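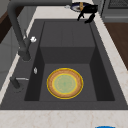 Rulloteck held its open day at the Matach building in November, and 81 people signed up for the kitchen demonstration. The whole demo ran in simulation on the big screen, with Ekene Jibrin at the desk. Every round used the same dark gray sink and the same yellow-rimmed plate, and the gripper had to work with whatever else was on the counter. Visitors could stop a run at any point and ask questions – a lot of them did.

Ekene paused this run to talk about the faucet. An arm that reaches in over the back rim has to plan a path past it.

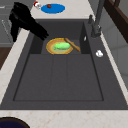 MATACH BUILDING, November

With the plate in the back basin, the gripper has a green vegetable and a wooden spatula to deal with. The spatula handle crosses the plate rim, and Bukola Oyewole asked which item an arm should go for first. Ekene said the team at Sustard had tried it both ways and still disagreed.

Each visitor group got 30 minutes, with 3 groups before lunch.
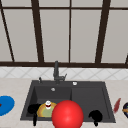 Open Day Gallery, page 3

Gripper fingers open wide, one on each side of the red ball. Amarachi Amadi explained how the software picks a grasp width for a round object. The small white and red item on the plate drew questions too, mostly on how to pick it up without moving the plate.

Thanks to Chukwuemeka Onyeka for running the sign-in table.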